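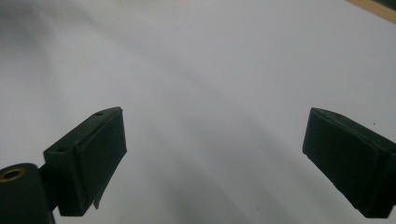

아이르브리지 공작실, 흰 작업대 새로 들이고 재개방

2024. 07. 28. | 인쇄 | 이메일로 보내기 | 공유 16

동네 공작실 '트루바드'가 새 작업대를 들이고 다시 문을 열었다! 3월부터 준비해 온 이번 단장의 주인공은 단연 하얀 작업대다. 무늬 하나 없는 무광 상판이라 작은 나사나 종이 조각을 올려놓아도 금방 눈에 들어오고, 밝은 바탕 덕분에 손으로 하는 세밀한 작업이 한결 즐거워졌다.

단장 비용은 주민 모금으로 마련했는데, 참여한 사람이 거의 1,000명에 이른다. 작은 동네에서 이만한 호응이라니 정말 반가운 일이다. 작업대 제작은 이웃 마을 플레바흐의 목공소 '에위빈손'이 맡았다.

재개방 첫 주에는 종이 모형 만들기와 제본 교실이 열린다. 정원은 반마다 16명, 재료비는 4,000원이며 초등학생도 보호자와 함께라면 얼마든지 참여할 수 있다. 신청은 공작실 입구 접수대에서 받는다. 가위와 자는 공작실에 넉넉히 있으니 만들고 싶은 것만 마음에 품고 오면 된다.

댓글 4 | 인쇄 | 이메일로 보내기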